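Skandalby Editorial Meeting
Minutes, January 2023

In the chair: Clémence Besson
Also present: features desk, news desk, pictures, newsletter, and the podcast team joining by phone from the Lenihan Street office
Apologies: legal (sent notes in advance, read out under item 3)

1. Welcome and last meeting's minutes

Clémence opened by wishing everyone a happy new year and thanking the news desk, who kept the site going through the holidays while the rest of us were eating leftovers. She said she had read every post that went up over the break and had laughed out loud at the one about the talk show host and the sleigh, and would like more of that kind of thing in the quiet weeks, please.

The minutes of the last meeting were agreed with one change. The pictures desk had been recorded as "refusing" to use party photos from the Nindel agency. They would like it noted that they had asked for more time to check the license terms, and that the terms have now been checked and are fine. Clémence apologized for the wording, which was hers.

2. Awards season coverage

We had a long and mostly cheerful talk about how much of awards season to cover live. Last year we ran a live page for every ceremony, and by the end of it the team was worn out and the readers had drifted off somewhere in the middle. The news desk would prefer to go live for the 2 biggest nights and write up the others the next morning. Features agreed, and offered to have the fashion roundup ready by lunchtime so that it doesn't land at the same moment as everything else.

The newsletter editor asked whether a morning-after piece could go straight into the newsletter instead of a separate summary being written from scratch. Everyone liked this. It will need a shorter opening paragraph than we usually write, and the news desk said they could live with that.

There was some back and forth about red carpet interviews. We were turned down for a spot at one event and offered a place in the overflow room at another, and opinions differed on whether an overflow room is worth a train fare. Clémence's view was that the overflow room is where the drivers and hairdressers wait, and that we have had some of our nicest stories from people who were waiting for somebody else. She will go herself if no one else wants to.

Action: news desk to draw up the live schedule. Clémence to reply to the overflow room invitation.

3. Money stories and how we source them

This was the main item, and it ran well past its slot. Our piece on the breakup of the singing duo Fomo said that the two of them had fallen out over royalties, and gave a figure that had come from a fan forum. Their manager wrote to us, quite politely, pointing out that the figure was wrong. We took it out the same day and added a correction at the foot of the page.

Legal's note was read out in full. In short, it says the correction was handled well and the manager seems satisfied, but that we should not put a dollar amount on anybody's earnings, divorce or house unless we can say where it came from. A court filing or a property record is good. A named person who was in the room is good. A forum is not, even when the forum turns out to be right, and neither is another site that got it from the forum.

Features asked about net worth pieces, which are popular and which nearly always rest on somebody's guess. We went around the table on this. The podcast team would happily drop them altogether. The newsletter editor was sorry to hear it, as the last one brought in 2,563 new subscribers, more than anything else we ran in the fall. In the end it was agreed to keep them for now, to run them less often, and to link every figure to its source so that readers can see for themselves what it is built on. Any piece without enough linked sources to fill 2,000 words will simply be a shorter piece, and no one need pad it.

Clémence added that she did not want anyone to feel told off. The writer of the Fomo piece had owned up to the mistake within the hour, and she thought that was exactly how it should be done.

Action: features to add source links to the existing net worth pages, oldest first. Legal to be asked for a one-page checklist.

4. Podcast

The new season has 4 episodes recorded and edited. The sound on the second is a little echoey at the start, and the team would like to record that introduction again. They also asked, very nicely, if writers could stop promising guests a particular release date, as they have had two cross phone calls already.

It was suggested that the summer special be recorded in front of an audience in July. There was a good deal of enthusiasm and not much detail. The podcast team will come back with a venue and a cost.

Action: podcast team to bring a plan for the July recording.
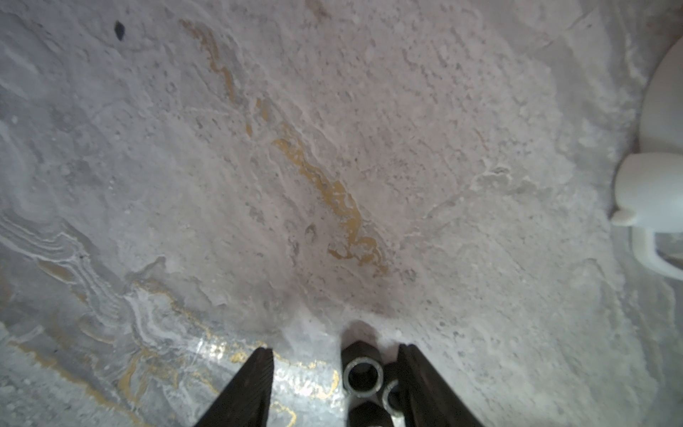 5. Reader comments

Comments under the gossip column have been friendlier since we began closing them after a couple of days. We will carry on doing so. A reader wrote in to complain that we had spelled her favorite actor's name three different ways in one article, and she was right on all counts. The page has been fixed and she has had a thank-you note.

6. Any other business

Pictures reminded everyone to put the credit in the credit box and leave it out of the caption. The coffee order is changing back to the old one by popular demand.

The next meeting will be at the usual time, with the live schedule as the first item. Please send Clémence anything else for the agenda by the evening before.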